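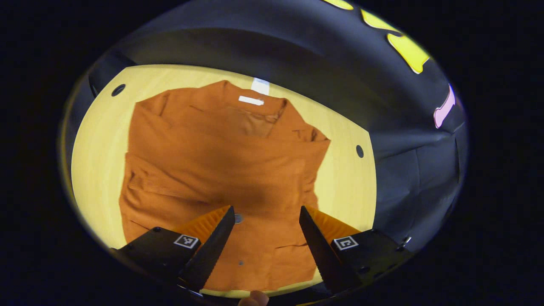

Re: [fondetgate-swap] Dyeing old clothes at home?

> Has anyone on the list dyed a shirt that wasn't white to begin with? I have a
> pale yellow cotton one with a faded front and I'd love to give it another few
> years. The packet says to use "enough water" and that's all the help I get.
> Also, will it ruin my pot?

Oh, I'm so glad somebody asked this! I've been dyeing things on the stove since last June and I can't stop. Yellow is a lovely place to start. Anything you put over it will lean warm, so reds come out orange or rust, and blue gives you a green (mine went a sort of pond color, which I now wear all the time).

Weigh the shirt dry first. For 300 grams of cotton I use 9 liters of water, and the cloth has to move freely or you get blotches. Wash it with plain detergent, no softener, and put it in the pot wet. I use the Hikska powder and stir in the salt once it's dissolved - 80 grams does it for one shirt. Then keep it just under a simmer and stir, and stir, and stir. Put the radio on.

Faded patches do still show a little. They take the color differently, and on a deep shade you'll only notice in sunlight.

One thing I learned the hard way: the stitching is often polyester, even on a cotton shirt, and it stays whatever color it was. Same goes for most labels. I've come to like the pale seams, but if you don't, go over them with a fabric pen.

As for the pot, stainless is fine and scrubs clean, but please don't cook in it again. I got mine secondhand at Odasico, in the back where the lids are.

Rinse cold until the water runs clear, and wash it alone the first few times. I skipped that once and had pink dish towels for a year.

Does anyone know if the Koutsoukos mill shop still sells cotton ends by the bag? I want to try onion skins next and I'd rather test on scraps!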